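Sim room news – the doorway set is finally moving

Quick one from the data side, written between runs so forgive the typing.
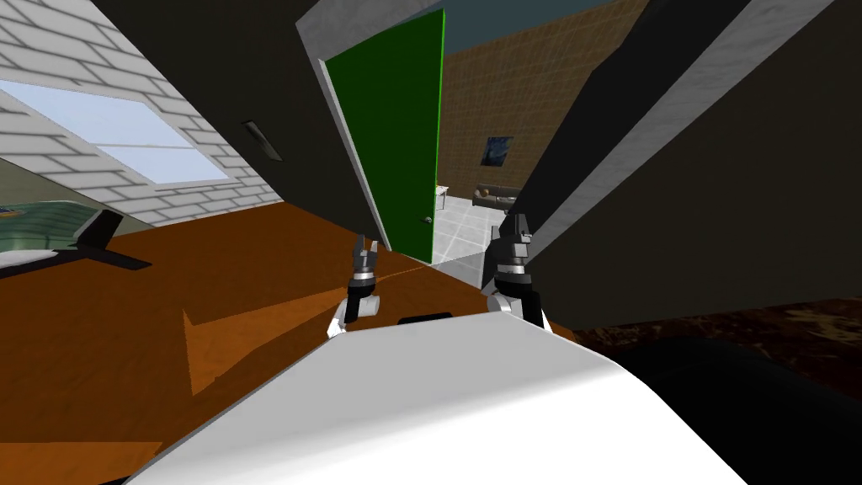

Big push this month has been doorways. The Juvari model is decent at tabletop stuff now, picks and places mostly fine, but ask it to leave a room and it falls to bits. Stops short. Turns too early. Clips the frame with an elbow. So we need examples – lots of them – of somebody sensible driving the two-armed robot from one room into the next, all in simulation, nothing real gets scratched.

Target is 100 good drives per layout. We have 7 layouts built. Four are full, the fifth is on its way, the last two haven't been touched apart from a quick check that the floors load.

The layout getting most of the attention is the green door one. Wood floor on the near side, tile on the far side, sofa and a starry sort of painting in the room past the door. Polyxeni Gkikas built it and picked the colours to be loud on purpose. Her thinking is that if every door in the set is white or beige the model will learn "pale rectangle" and call it a day. Fair enough. There'll be a red one and a very boring grey one to follow.

What counts as a good drive, becuase people keep asking:

Start anywhere in the first room. Please vary it. We had a run of 19 in a row from nearly the same spot and they're close to useless together, so most of those got binned. Sorry to whoever that was, you drove them beautifully.

Arms in before the threshold. Both of them. Grippers up and tucked near the body, then go through, then let them out again on the other side if the task calls for it.

One smooth go if you can. If you bump the frame, back up and fix it, don't restart. We want the recoveries! They get their own tag (it's "recover", lower case, no full stop) and right now we're badly short of them.

Stop properly at the end. Hands off the controls for a couple of seconds so the trimmer can find the finish. Drives that end mid-turn confuse it and then I have to cut them by hand and I get grumpy.

Tilted views – yes, we know. Several of you have written in about the head view leaning over hard. Head pose gets shuffled at the start of each episode and some of the draws are pretty steep. Leave it as it comes. If you truly can't see the opening, hit skip, it's logged as a skip and doesn't go against you. Polyxeni is looking at whether the range is too wide and may pull it in a bit, but the lean itself is staying. Model has to cope with a crooked view of a door, same as it has to cope with a straight one.

Other bits:

The Plornley desk controllers have new firmware. Left stick no longer drifts, or drifts less anyway. Re-centre before your first drive or you'll get a slow spin to the left and wonder what you did.

Tsolakis (the labelling tool, for the newer folks) now lets you mark the moment of crossing with one key. It's the T key. Mark it when the base is over the threshold, not the hands. We had both kinds in the early layouts and I've been going back through them, which is as fun as it sounds.

Storage on the Lonine server was nearly full last week. Old test drives are gone. If you had something in the scratch folder you were fond of, talk to me soon, there is a backup but it won't be kept past February.

First training run on the four full layouts goes in as soon as the crossing marks are cleaned up. Not expecting miracles. I'd be happy if it got through a door it has seen before without hitting the frame. Doors it hasn't seen are a later problem and we're holding one layout back for exactly that, so please don't drive layout six even though it shows up in the menu. I've asked for it to be hidden.

Driving slots are on the shared sheet as usual. Mornings are full, afternoons wide open, and anyone who wants to practise recoveries can grab the 4 pm slot and bang into things with my blessing.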